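NOTES - cupboard talk, library back room, 21st February

mic check. water. say thanks to Orla Mulcahy for the slot + the chairs

OPENING
Hi all. Moved house twice in four years, both times carried boxes I hadn't opened since the time before. Ask: who has a box like that? Wait for hands.
Talk is on what to keep at home, what goes in a rented unit, what should go in neither. 20 min then questions.
Not selling anything. I rent a unit at Mellberg, pay full price, moan about it like everyone.

1. BEFORE YOU RENT
Do the house first. Always. Most people rent to dodge a decision (me, first time round).
Go room by room, one evening each. Start with the room you care about least. NOT the photos, you will sit on the floor till midnight.
Stickers: green stays, yellow goes to storage, no sticker = has to leave the house. Don't add a fourth color. My sister added a fourth color, still has the piles.
Write a list as you go. Paper, phone, whatever.
Tell the Fosside story - shelf unit, wrong wall, had to take the door off. Keep it SHORT this time

2. SIZE
People rent too big. Tape the size out on the driveway and stand your stuff in it. Looks silly, works.
Stack up not out. Heavy at the bottom, obviosly.
Leave an aisle down the middle. Mine had no aisle the first winter, wanted the ski boots, ski boots at the back, bought new ski boots.
Ask about the door width. Ask if there's a cart. Ask what time the gate shuts, and what happens if you're inside when it does.
Price: ask what it is after the opening offer runs out. Mine went up 40 dollars a month. Was in the contract, I hadn't read the contract.
(pause, someone always groans)

3. BOXES
All one size if you can. Two at most.
Books in small boxes!! Say it twice.
Label the side, and the top too if you have the patience. Room + three things inside. "Misc" is banned.
Tully tubs - I like them, lids stay on, pricey. Cardboard fine for a dry unit under a year.
Pallets or boards under everything on a ground floor. Concrete sweats.
Mattress: stand it up only for a short stay, otherwise flat. Cover with a few holes for air, not sealed tight.
Fridge: clean it, dry it, prop the door open. Towel over the hinge. Leave it a week before you even think of shutting that door

4. WHAT NOT TO STORE
Read your own contract, they differ. But in general:
- gas cans, propane, paint thinner, fireworks. No.
- anything alive, anything that was alive recently
- food. Even sealed. Mice can't read.
- the only copy of a document you'd need in a hurry. Passport, will, car title
- cash, the good jewelry
Mower: drain the fuel before it goes in. Same for the chainsaw.
Ask if room has a question here, propane always gets one

5. THE KITCHEN
Last room you pack, first you unpack. Hardly any of it belongs in a unit.
Give away: second blender, mugs past what the hooks hold, the fondue set.
Pantry stuff - eat it down in the month before. Oil, vinegar, sauces travel upright in a bucket in YOUR car. Not the truck.
Tape round every cap, then a bag.
Use-it-daily things live on the counter, everyone else gets a shelf.

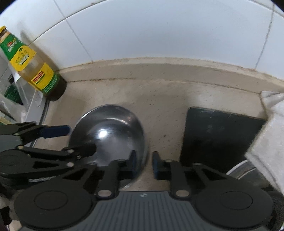 6. INSURANCE (quick, eyes glaze)
Home policy might cover the unit, might only cover part. Ring them, ask for it in writing.
Mine stopped at 1000 dollars for stuff kept off site. One couch and a bike, basically.
Photos of everything before the door shuts. Email them to yourself.
Lock: buy a disc lock. I use an Umel, had it since the first unit, no complaints. Spare key with somebody in a differnt house.

7. GETTING OUT AGAIN
Put an end date in the calendar the day you sign. Mine is June. It was June last year as well, ok, fair.
Go visit every couple of months. Bring one box home each time and deal with it.
If you haven't missed it by the second visit, let it go.
Check notice period. Some want a full month even if you're out on the 2nd.

handouts by the door, sticker sheets too, one each please
questions till they need the room back
stack chairs!!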